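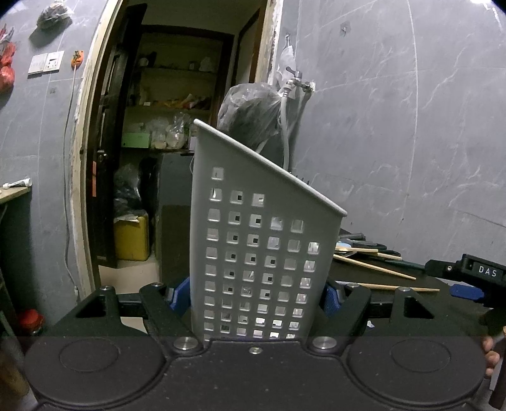 Light gray perforated container with slanted rim

Storage Containers: Frequently Asked Questions

The following answers apply to the perforated plastic containers issued by the Gredix Supply Room. Residents with further inquiries should write to the supply desk, attention Erdal Şimşekoğlu.

What may be kept in the container?
Dry household articles such as papers, folded cloths, brushes and wrapped sponges are suitable. Liquids, loose powders and anything small enough to pass through the holes must be placed in a closed bag first.

Why is one side higher than the other?
The slanted rim allows contents to be seen and removed from the low side. On a shelf, the high side should face the wall or the neighboring container.

How many containers may a household borrow?
Each household may hold up to nine at one time. The supply room keeps 384 in total, of which 374 are available for general loan. The remainder are reserved for the Arlow reading room.

How should the container be cleaned?
Wash it by hand in warm water with mild soap, using a soft brush for the holes. Let it drain upside down until fully dry. Bleach and scouring pads are not permitted.

May labels be attached?
Yes. Tie a card label through one of the upper holes. Adhesive labels are not accepted on returned items - the residue must be removed before the container can be reissued.

Is there a charge for damage?
Ordinary surface marks carry no charge. A cracked rim or a broken panel should be reported to the desk at the time of return, and a replacement fee may apply.

Where are containers returned?
Returns are received at the Veres Street entrance until 4:30 p.m. Containers left in the hallway outside these hours remain on the borrower's account. The annual inventory takes place in April, and no loans are made during that month.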